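Zornum Function Workbook, second edition – review

Publisher: Tritlow
Format: spiral-bound, with answer booklet
Level: algebra 2 through precalculus
Reviewed October 26, 2015

The Zornum workbook covers functions from first notation through inverses. The second edition has 62 exercise sets, up from 41 in the first, and most of the new material is on composition and piecewise functions. I used the first edition with two tutoring groups and have now worked every set in the second.

Contents and order

The order of topics is conventional. Notation comes first, then tables and graphs, then domain and range, then transformations, composition, inverses and piecewise functions. Each set opens with one or two worked problems and goes straight into practice. Explanations rarely run past half a page. A student who needs a long explanation will need a textbook as well.

The section on transformations is the strongest. Horizontal shifts are usually where students make sign errors, and the book handles them by having the student solve x - 3 = 0 to find where the old origin has gone. The same method is then applied to f(2x - 6), where the factor and the shift both act on x. The student is told to write the input as 2(x - 3) before graphing. The first edition left this step out, and my groups lost points on it all the way to the final test.

The section on composition is new and mostly good. Notation is kept consistent: f(g(x)) is used throughout, and the small circle shows up only in the last set. Order of operations inside a composition is drilled heavily. With f(x) = x + 4 and g(x) = 3x, the student computes f(g(x)) = 3x + 4 and g(f(x)) = 3x + 12, then repeats with 20 more pairs. That is too many. Ten would do, and the space could have gone to word problems, of which the section has only four.

Inverses are weaker. The swap-and-solve method is given as a recipe, with the horizontal line test placed two sets later. A student working in order will "find" the inverse of x squared before learning that the function has none on the full real line. I assign the line test first and then go back.
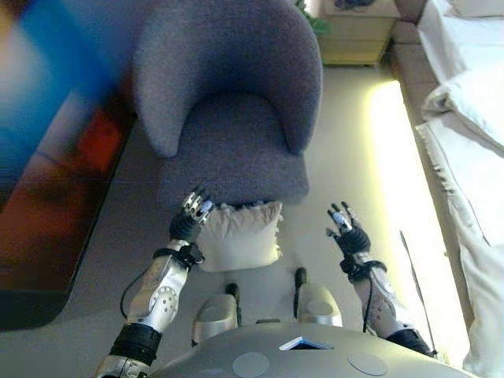

Can the workbook be used without a teacher?

A student who can already solve linear and quadratic equations can get through most of it alone, using the answer booklet to check each set. The inverse and piecewise sections are harder to manage without help, and the book gives few hints there.

Answer booklet

The booklet gives final answers for every problem and full solutions for the odd-numbered ones. I found three errors. In the composition section, one answer has g(f(x)) where f(g(x)) was asked. In piecewise functions, an open circle is printed as closed at x = 2, which changes the value of the function there. The third is a dropped minus sign in a vertex, and it is easy to spot from the graph. Tritlow has a corrections page, but only the sign error is listed on it so far.

Graph grids

Grids are printed in light gray at five squares to the inch. Pencil shows up well. Axes are already labeled in most sets, which saves time but means the student gets little practice choosing a scale. From set 50 on, the axes are blank.

Comparison

The obvious alternative is Nomemel's Functions Step by Step, by Saimi Mäkelä. It is longer and slower, and its treatment of inverses is better – the one-to-one condition comes first and is used in every problem after that. Its graphs are small, and it has almost nothing on composition. Heiskanen sells a set of function cards edited by Kalevi Lindqvist, 60 to the box, which work well for matching graphs to equations. The cards are practice only and don't replace either book.

For a group that is comfortable with algebra and short on time, I would take Zornum. For a student who is relearning the subject, Mäkelä's book is the safer purchase.

Binding and paper

The spiral lies flat and the pages tear out cleanly at the perforation. Paper is thin enough that ink shows through, so pencil is the practical choice. The cover on my first-edition copy came loose in January after one term of use. The new cover is heavier card, and after five weeks it has held.

Rating

Coverage: 4 out of 5
Explanations: 3 out of 5
Exercises: 4 out of 5
Answer booklet: 3 out of 5, pending corrections

Owners of the first edition who don't teach composition have little reason to replace it. The sets on notation, tables and range are unchanged apart from the numbering, and the old answer booklet does not match the new order, so mixed copies in one group will cause confusion.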